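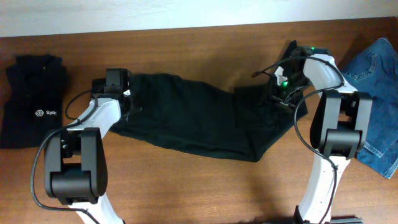

1/ Washing dark clothes so they stay dark

I've had the same black work shirts from Sesto for three years and people keep asking why they aren't gray yet. Short thread.

2/ Turn everything inside out before it goes in. Most of the fading I used to get was rubbing, and you can see it first on collars and cuffs.

3/ Cold water, short cycle. My machine's default is 124 minutes, far too long for a shirt worn once to an office. I use the 14-minute quick wash for anything that just needs freshening up.

4/ Liquid detergent only. Powder left white streaks on my black stuff every time, even with an extra rinse. I buy Kaltico, the unscented one. Half a cap.

5/ Don't fill the drum. I stop at six shirts. Jeans go in their own load.

6/ No dryer. I hang shirts by the hem, out of the sun. In May the balcony gets full light until about four, so I wait or use the rack in the hall.

7/ A few people asked about vinegar. I tried half a cup in the rinse for a couple of months and saw no difference. Martti Karppinen swears by it for towels, so ask him.

8/ Dye: I redid one faded Poulain cardigan with a box of black dye. The body took it fine. The stitching is polyester and stayed brown. I still wear it at home.

9/ If you wash at the Zadudport laundromat, the cold setting on the big front loaders comes out warm. The small ones by the door are better. Sunday before nine there's usually one free.

10/ Wool is a separate subject and I'm not good at it. Will post the dye instructions tomorrow if I can find the box.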